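To: grollo-demonstrations
From: Dunderari project office
Date: 2023-05-03
Subject: Re: Cup tasks, household tables

The Lai group wrote:
> We have gone through the March recordings. Several operators
> close the gripper before both pads are level with the cup.
> Should these be kept? We also ask whether tables must be
> cleared before a session begins.

Thank you for these questions. The project office has agreed the following with Flado, and it applies to all sites.

Paper cups should be approached slowly and gripped at the sides, with no more pressure than is needed to hold them.

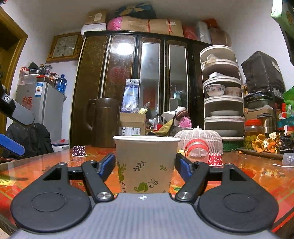
Recordings in which the fingers close early are to be kept if the operator then corrects the grip without stopping. They should be marked "recovered" in the session sheet. Those abandoned part of the way through should be marked "incomplete" and sent separately.

Tables need not be cleared. Household objects may stay where they are, provided that the operator can reach the cup safely. Sites are asked to vary the starting position of the cup after every 16 demonstrations.

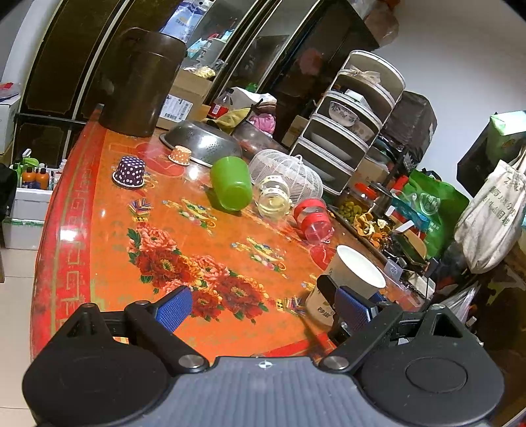

Paper cup tipped towards the table, with one finger of the hand-held gripper against it.

The target for each site remains 2,000 demonstrations. The office has so far received 725 from the Lai group, of which 70 have no session sheet. We should be grateful if the missing sheets could be sent to the usual address.

Dunderari project office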